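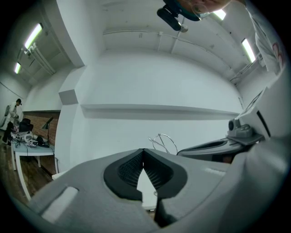 Bistska Facilities Forum
Board: Workrooms and Laboratories
Topic: Lighting and overhead pipework in white workrooms
10 replies hidden, showing first page

Posted by s_kandpal
Dear members,
I am writing on behalf of the Bhatt building users' group. Our ground floor workroom has a low ceiling, white walls and fluorescent tubes, with the pipes and conduits carried openly along the ceiling. The room is due for refurbishment in June and we have been asked to submit one consolidated list of requirements. Two matters remain unsettled. The first is whether the tubes should be replaced with LED panels. The second is whether the pipework should be boxed in. A long ledge also runs along the back wall, and staff have requested guidance on whether it may be used for storage.
I would be grateful for replies from members who manage similar rooms.
Sarita Kandpal

Posted by o.shakya
Thank you for raising this. At the Fernov site we retained our fluorescent tubes for several years after the offices had been converted. The principal complaint concerned glare from the white walls and had little to do with the tubes themselves. A matte finish on the wall behind the work position resolved most of it. I would recommend that the paint specification be settled before any money is committed to fittings.
With regard to the pipes, please do not box them in. Every joint should remain accessible.
Omprakash Shakya

Posted by rhoani
I must respectfully disagree with the previous reply on the second point. Exposed pipes collect dust on their upper surfaces, and in a low room that dust falls directly on the work. Our cleaning contract did not include anything above head height, and this was discovered only when an inspector ran a cloth along a conduit. Boxing in with removable panels gives access and a surface that can be wiped.
Rochelle Hoani

Posted by o.shakya
Removable panels are removable on the day they are installed. After the second repainting they are sealed shut. I have had to cut through two of them.

Posted by rhoani
That is a matter of supervising the painters. Our panels are fixed with visible screws and the painting contractor is instructed in writing to leave the screw heads clear. We have had no difficulty.

Posted by yogesh_u
May I ask what height the ceiling is? The original message says only that it is low. The answer affects the choice of lighting considerably. A large LED panel directly above a seated person is uncomfortable, especially for staff who wear glasses, as reflections appear on the lens when they look up. Masks make the matter worse, because the glasses mist over and the light scatters. Tubes set toward the sides of the room may be preferable for that reason alone.
Yogesh Upadhyay

Posted by s_kandpal
I do not have the measured height at hand and will request it from the estates office. Mr. Upadhyay's observation is relevant. Our staff wear white coats and surgical masks throughout the working period, and a number of them wear glasses. Misting has been reported to the group on more than one occasion.

Posted by sarla.tyagi
On the question of the ledge, our local rule is that nothing is to be stored on any ledge above bench height, without exception. A ledge which is permitted to hold one box will hold 38 by the end of the year. If the ledge serves no purpose, I suggest asking whether it can be removed during the same works. The patching is minor when the wall is to be painted in any case.
Members should also check whether the ledge conceals cabling. Ours did, and the drawings did not show it.
Sarla Tyagi

Posted by o.shakya
I agree with Ms. Tyagi regarding storage. I would not remove the ledge until the cabling question has been answered by someone who has opened it.

Posted by yogesh_u
One addition on costs. We set aside 2000 for lighting in a room of modest size and spent 80 percent of it on the electrician's time. The fittings were the smaller part. If the existing positions can be reused, please say so in the requirements list, as contractors will otherwise quote for new wiring.

Posted by s_kandpal
I thank all members for their replies. The draft list will state that existing light positions are to be reused where possible, that wall paint is to be matte, and that the ledge is to be kept clear. The boxing in of pipes will be entered as an open item, with both views attached. I will post the ceiling height when the estates office supplies it.

Posted by rhoani
Please include the screw heads in the attachment.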